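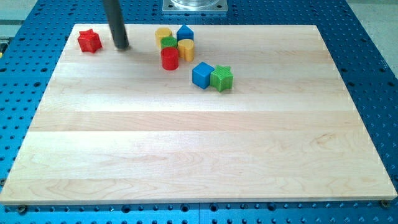

Ticket 225 – Arm pushes the pile, reports "tidy"
Project: Lostlow (household chores, tabletop stage)
Site: Oltthorpe workshop
Priority: 2
Status: Open, again

Reported problem
Task is "separate the blocks and line them up by color." Arm goes down beside the cluster, nudges it as one lump, backs off and logs success. My kid's toy box gets better treatment from the dog.

Expected
Pieces that are touching get pulled apart first, then sorted. Red with red, and so on. The planner has had this rule since October.

Steps to reproduce
Bolt the board down. Put the blocks on the far end, with a few bunched together and the blue cube right up against the green star. Leave the near end clear so there is somewhere to sort to. Run the color task at default speed.

Log
09:10 Restarted controller. Same result, delivered with more confidence.

09:40 Checked color detection. All four colors come back correct. It knows the heart is yellow. It just doesn't see why that should involve any work.

10:25 Dropped the push speed by half. The lump now travels slowly.

11:15 Tried the red star, which stands by itself. Moved to the near end without trouble. So single pieces are fine, and the fault is in anything with a neighbor.

13:05 Vemano support replied. They suggest recalibrating the table height and ask whether the table is level. It is level. Recalibrated anyway. Tip was off by 2 mm, now isn't. Pile still moves as a family.

14:30 Pulled the segmentation output. Blocks in contact are being merged into one object, and one object is by definition lined up with itself. That explains the success message.

15:20 Lowered the merge threshold. Cube and star now read as two pieces, and the arm got them apart on the second try. The cluster still comes up as a single item at the back, where the shapes overlap from the camera's side.

Related
Ticket 129 (socks, same behavior, closed as "user expectation"). Please reopen.

Note for Urbonaitė demo planning
The request was to show "clearing up after a children's party." I would not promise that. I would promise one block, on its own, with time to think – and keep a person nearby for the rest.

Next
Try a poke from the side before segmenting, so the pile spreads out a bit. Threshold change stays in for the overnight run. Leaving this open until it can do the green cylinder without taking the yellow one along.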